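Getting Out of the House for an All-Day Show (and Coming Home to a Kitchen You Can Stand)

I love an outdoor concert more than almost anything, and I've come home from enough of them to a sour sink and an empty fridge that I finally worked out a routine. It takes part of the evening before and a few minutes in the morning. Try it before your next one!

Start with the ice. Fill two big tubs with water and freeze them two nights ahead. A solid block lasts so much longer than cubes in a cooler, and you can eat the last of whatever was in the freezer to make room. If you only have cubes, pack them tight and lay a folded towel across the top before you close the lid. Chill the cooler too. I put a sacrificial bag of ice in mine overnight and tip it out in the morning.

Sandwiches next. Butter goes right to the edges of the bread, tomatoes go in a separate tub, and everything gets wrapped in paper first and then a bag. We ate ours at the Mutham show in August while the support band was still tuning up, and they were perfect, no soggy middles at all. Pack them on top of the cooler, never under the drinks. (Ask me how I know. Egg salad.)

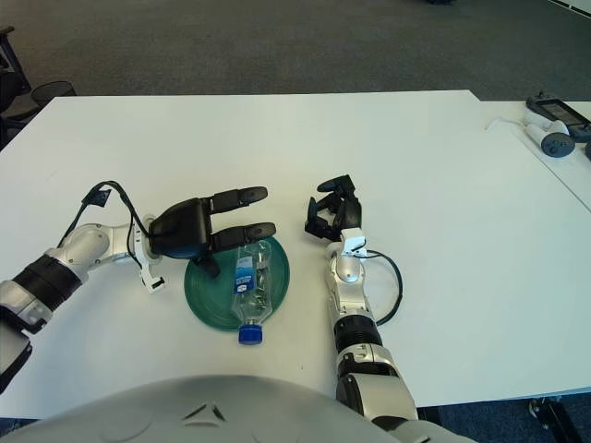

Blankets! Roll them, don't fold them, and tie each one with an old shoelace long enough to go over your shoulder. You'll have both hands free at the gate. A cheap shower curtain underneath keeps the damp out of the wool, and when it's muddy you just hose it down over the fence.

Now the kitchen, the night before you go. Run the dishwasher even if it's half full. Take the trash out, all of it, including the little bin by the sink that everybody forgets. Pour a kettle of hot water and a squirt of dish soap down the drain. Wipe out the coffee maker and leave the lid up. You will be so happy about that coffee maker at one in the morning, or at whatever hour you get back from a place with a single exit road.

My neighbor Marek Kolář makes a pot of soup the day before and leaves it in the fridge with the ladle already in it. I copied him last year and I'm never going back. Soup after a long show is the best meal there is. Lentil is good, and so is anything with noodles as long as you cook the noodles separately.

Wristbands and tickets go in one envelope, and the envelope goes inside your shoe by the door. You can't leave without your shoes. Same with the car keys, if you're driving, and the parking slip. 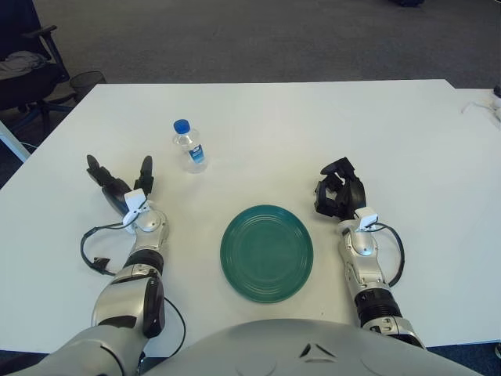
Stains, because there will be stains. Mustard: scrape it, cold water from the back of the cloth, then dish soap and leave it alone for an hour. Grass: rubbing alcohol on a cotton pad, dabbed, after a test on an inside seam. Mud is the easy one, let it dry completely and brush it off outside. Don't put any of them in the dryer until you've looked at them in daylight. I ruined a really nice tour shirt that way and I still miss it.

For the smell of campfire or fried onions in a jacket, hang it in the bathroom with the window open and leave it overnight. Baking soda in the pockets helps a little, but you do have to remember it's there.

And the cooler: drain it the same night, please. Wipe it out with vinegar and water, prop the lid open with a wooden spoon, and put it away the next day. A closed damp cooler is a horrible thing to meet in spring.

Miloslav Gajdoš wrote in after my last page to say he keeps a whole concert box in his hall closet, with ponchos, earplugs, a flashlight, safety pins and a roll of trash bags, and he refills it the morning after each show. I've started one too. Mine is an old bread bin and it's already too small.
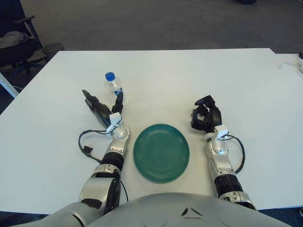

Clirkodstead, 4 Oct 2018

One more batch, now that the indoor season has started and we're all carrying coats. I tried these out on the Gape show at the old hall, which holds 900 and felt like more.

Wear a thin layer you can tie around your waist and leave the big coat in the car if it's close by. If you have to check it, empty the pockets at home and put one bill in your jeans for the tip. Wet boots get stuffed with newspaper as soon as you're in the door, and you change the paper before bed. Keep them away from the radiator or the leather cracks.

Eat at 6, before you leave. A baked potato is great for this. It keeps you going right through the encore and there's only the one pan to wash.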